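Was kostet eigentlich noch ein zweiter Tisch?

Seit Januar sitze ich abends über einer Tabelle, die Valentina nur noch "das Monster" nennt. Es geht um unseren zweiten Arbeitsplatz mit zwei Roboterarmen, und ich dachte ja (naiv, ich weiß!), die Arme wären der dicke Posten und der Rest Kleinkram. Tja. Der Rest hat inzwischen 19 Zeilen.

Allein die Vorhänge! Beim ersten Tisch haben wir den schwarzen Stoff einfach mitbestellt und nie wieder drüber nachgedacht. Diesmal habe ich bei Mestum und bei Lema angefragt, und zwischen den beiden Angeboten liegen glatte 300 Euro. Für Stoff! Dazu kommen die Profile, die Eckwinkel, Klemmen, Kabel … und Greiferfinger, von denen ich diesmal gleich Ersatz einplane.
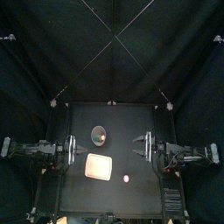

Zwei Arme, ein Tisch, rundherum schwarzer Stoff. Links sind die Finger fast zu, rechts weit offen.

Milagros will unbedingt auch Geld für Kleinteile drin haben, also Schalen, Deckel, bunte Sachen zum Greifen. Erst habe ich gelacht, dann habe ich ihr eine eigene Zeile gegeben. Gerade diese Dinge kauft man sonst ständig privat nach und sucht hinterher die Quittungen zusammen.

Offen ist noch die Lieferzeit. Lema schreibt 18 Wochen für die Arme, Mestum legt sich gar nicht fest. Ich tendiere zu Lema und würde den Tisch samt Rahmen schon vorher bestellen, dann können wir in Ruhe aufbauen. Falls jemand von euch Erfahrung mit gebrauchten Armen hat, schreibt mir bitte, das wäre mein Plan B!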